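Home Courses Workshop calendar Members Contact

We use cookies to remember your login. Accept Settings

February
Imogen Dunmore, Narnevano Shared Workshop

Evening course: Build a Robot Cell
Handout for session 5: The drawer task

Bring your notes from the frame session. You will need the sheet with your corner measurements and your calibration file. If you missed that evening, copy Kieran Birkett's numbers for the frame and do the tabletop corners again yourself.

1. What the task is

The arm has to pull a drawer open by its handle, reach in, and take hold of a small part. At the end of the session it should do this from a script, with no jogging by hand once it has started. Closing the drawer is next week.

A drawer is a good second task after pick and place. In pick and place the arm moves freely until it closes on something. With a drawer, the part you are holding is still attached to the rest of the furniture, and it only wants to travel along one line. If your pull direction is off by a few degrees, the side of the drawer rubs on its housing and the whole cabinet starts to slide or turn on the table. Everything in section 3 is about getting that line right.

2. Setting the cabinet down

The cabinet is light and the varnish on the tabletop is slick. Put it near the left side of the board, with the front facing the near edge, and leave enough wood in front of it for the drawer to come all the way out without hanging over the rails.

Check that the elbow has room. Several groups last term had a cabinet position that worked for the gripper but put the forearm through the frame upright halfway into the move. Run the approach in the simulator first, then at low speed with the drawer empty.

Mark the two front corners of the cabinet with pencil on masking tape. Do not draw on the wood. Keith Oakley sanded and varnished that board over three weekends and would like it to stay the way it is.

3. Finding the pull line

Jog the gripper until the fingers are on either side of the handle, pointing down. Save this as HANDLE_CLOSED. Release the handle, back the arm off, slide the drawer out by hand as far as it goes, and jog to the handle again. Save this as HANDLE_OPEN.

The straight line between the two saved points is your pull line. Compare the two heights. If they differ by more than 2 mm, either the board is out of level or you gripped the handle in a different place the second time. It is usually the second one. Do it again before you start adding shims.

Settings that worked for us:

Pull distance: 139 mm
Speed for the pull: 50 mm/s
Height for the move over the cabinet: 345 mm above the board

The travel height is measured to the fingertips. In the older handout it was measured to the flange, and Dean Pickering's group found the difference with the top of the cabinet. Cross it out if you still have that copy.

Close the fingers around the handle with as little force as will hold it. The handle can swing a little inside the fingers and you want it to, because that takes up small errors in the angle. A hard grip sends all of the error into the cabinet.

4. Reaching into the drawer

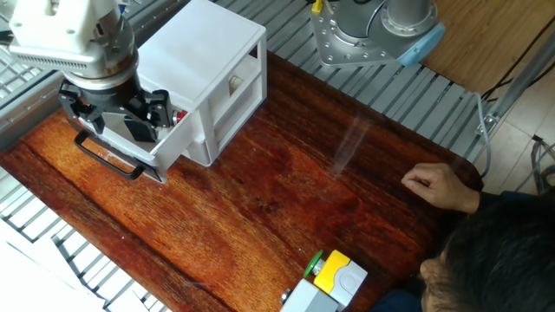
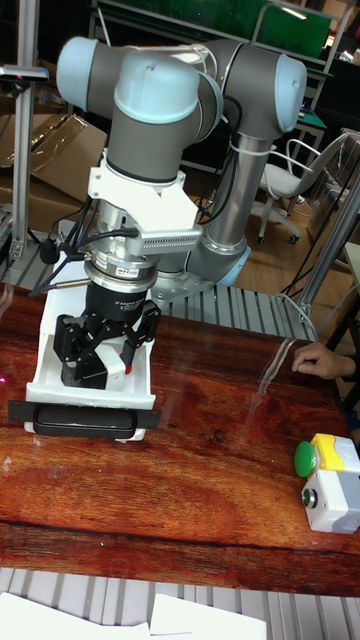
Drawer contents differ from run to run, and so do the grip widths.

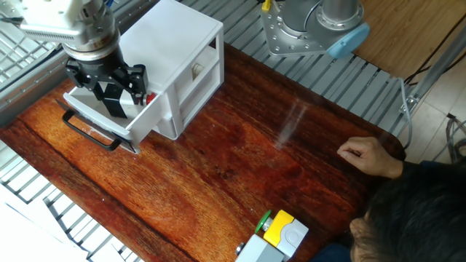
Once the drawer is open, do not go straight from the handle to the part. Open the fingers, go up, move across, and come down again. Use four separate waypoints. A blended move will cut the corner, and the corner has the drawer front in it.

The opening width of the fingers matters more here than on the open table. The walls give you only so much room, and a gripper that opens fully will hit a wall before it gets down to the part. Set a partial opening in the script. Start with the width of the part plus a finger's thickness on each side and adjust from there.

Small parts tend to slide to the back when the drawer is pulled, more so at higher speeds. You can handle this in three ways:

– pull more slowly
– put a thin foam pad in the bottom of the drawer
– look for the part with the camera after the pull instead of before it

Guilan Liang's script does the third and is in the shared folder under "himari_drawer". Himari is just our name for the cell, so you will see it at the front of most file names. Her script is longer than you need tonight. The only functions worth reading for now are the one that waits for the arm to settle and the one that picks the grip point.

5. Working at the table

One person runs the program and one person stays at the button box. Agree on who is who before you press anything. Say "running" out loud before every start, including the ones where you only changed a number.

Keep the rails clear of loose screws. They fall down the slots and we have to take the end caps off to get them back. Papers can go on the rails as long as they are away from the arm.

Leave the cables in their ties. If a cable goes tight in one of your poses, change the pose. The tie spacing was worked out on the full range of the wrist, and a loose loop will catch on the cabinet sooner or later.

6. Common faults

The cabinet turns as the drawer comes out. Pull line is crooked. Redo section 3.

The fingers close and the drawer stays shut. The handle was missed, most often because it is hanging at a different angle than when you saved the point. Push it flat and look again.

Protective stop partway through the pull. The drawer has reached its end stop before the arm thinks it should. Shorten the pull by 5 mm and repeat until it goes away.

The arm picks up nothing and carries on. You have not checked the finger position after closing. Add the check. If the fingers reach their fully closed value, there is nothing between them, and the script should stop there and report it.

7. Before next session

Write down your final pull distance, speed and grip widths on the Penrose sheet pinned by the tool wall – one line per group. Take a copy home.

If you want to practice the closing move early, the cell is free on Tuesday from 6 p.m. The Brandport group has it after that, and they need around an hour to set up, so please put the cabinet back on its shelf when you finish.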